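Shared Workshop Course: Small Robot Builds
Handout 4 – Preparing parts for a two-arm sorting and assembly table

What this handout covers

In the last handout we fixed the arms to the floor frame and checked that both can reach the middle of the table. Now we come to the part of the work that looks simple and takes the most time: how to lay out the parts so that the arms can find them again and again. Please read the whole text before you come to the evening session. You do not need any programming for this one.

Words we will use

Bin: an open tray from which an arm takes parts.
Kitting tray: the tray in the middle, where the parts of one set come together.
Harness: several wires bundled together, with connectors at the ends.
Home position: the place where an arm waits between two moves.

1. Layout of the table

Each arm has its own side. The left arm takes from the left bins, the right arm takes from the right bins, and both may enter the middle, but only one at a time. Put the bins down first, then the kitting tray, then send the arms to home position and look if a gripper is standing over a place where your hand must go.

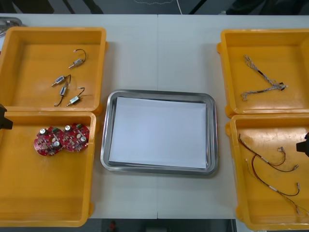
Sorting by behavior is the rule I teach in this course, and many students find it strange in the beginning. They want to sort by size or by price. I ask them to sort by how the part behaves when it is picked up. The small motors are stiff in the body but each has a thin lead which can catch on its neighbor, so they have a bin for themselves, and the round red boards have another. Harnesses and cables go on the right side, the braided one separate from the red and black ones. The white paper in the steel tray is for the contrast: polished metal gives reflections, and a thin wire is easily lost in them.

2. Before the first pick

Switch on the lamp and wait two minutes. Check that each bin stands flat. Pull the motor leads apart by hand if they are crossed. Write the name of your layout in the workshop book; the old ones are called Trillero and Grasa, and you may copy from them freely. Set the speed to 60 percent of the normal value, also if you are in a hurry.

3. Stiff parts and soft parts

A board keeps its shape. If the gripper closes at the right height, the board will come. The grip should be on the rim, never on a capacitor, and the approach should be slow during the last 6 mm.

A harness is another matter. It changes its shape with every touch, and a position which was correct one minute ago can be wrong now. For this reason we pick a harness near the connector, where it is stiffest, and we lower it until it rests on the paper before we open the fingers. If you open too early, it springs to one side and may lie over the board. Place the board first, on the left part of the paper, and leave the right part free for the wires. 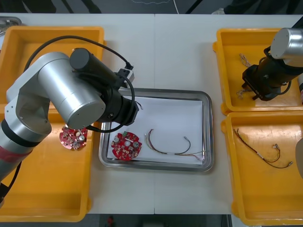 Wing-sze Fung would rather do it the other way, with the harness first and the board after. According to her, a loose wire end is easier to control when the tray is still empty, and in her build, which she calls Luo, the right arm holds the connector down until the left arm is gone again. I tried her order and I find it good for short harnesses. With long ones I had trouble – the wire came under the board two times in one evening. Please try both and note what you see.

4. Exercise

Work in pairs. One person runs the arms, the other keeps a hand near the stop button and writes.

a) Make one complete set: one board and one harness.
b) Repeat with the other order of placing.
c) Turn the harness in its bin by hand and repeat without changing the program.
d) Note every failed pick, with the part and the height of the gripper.

My own list from May has up to 81 picks per evening, so do not worry if yours is shorter.

5. To bring next time

Your notes, a small flat screwdriver, and the Ondden layout sheet with your bin positions filled in. We will begin with the failed picks from part d).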